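Two-arm table cell, right arm cable snagging on the rack
Forum > Builds and upkeep > Arms and grippers

Sumeya_A
10th March
We run a two-arm cell on a clearing-up job: plate, cups and chopsticks at the rack end, wrappers at the bin end. The right arm has begun stopping with a load fault on the wrist when it works low over the rack. It has 1,801 cycles on it since the last service. I think the cable run is too tight. Head camera, right wrist camera, head camera again:
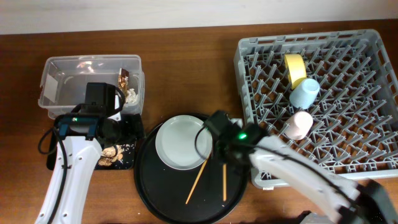
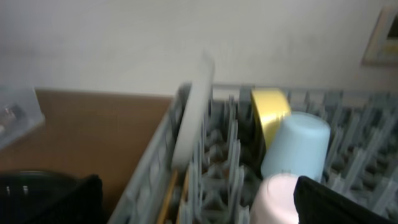
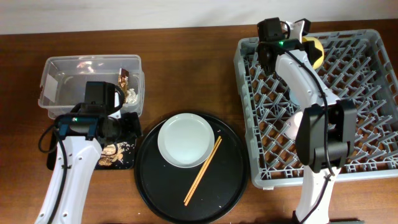 Dish rack in all three, right arm up at the far end of it in the last.

phelan18
How is the cable held at the wrist? If it's tied hard at both ends, the joint is pulling against it. Cut the ties, turn the wrist to each limit by hand with the power off, then tie it again with slack.

Ita Mulligan
I don't agree that it's the cable. The rack has tall prongs and the fingers go down among them. If the rack has shifted since February, you are leaning on plastic. Tape round its feet and check it before each run.

Sumeya_A
The rack does creep a bit. The fault also came up once with the arm clear of it, though.

phelan18
Then it's the cable. Mine went at 3,328 cycles, same fault.

Ita Mulligan
Once isn't much to go on. Mark the rack first, it costs nothing.

Sumeya_A
Did both. Rack taped down, 2 ties moved back. Will run it overnight and post the log.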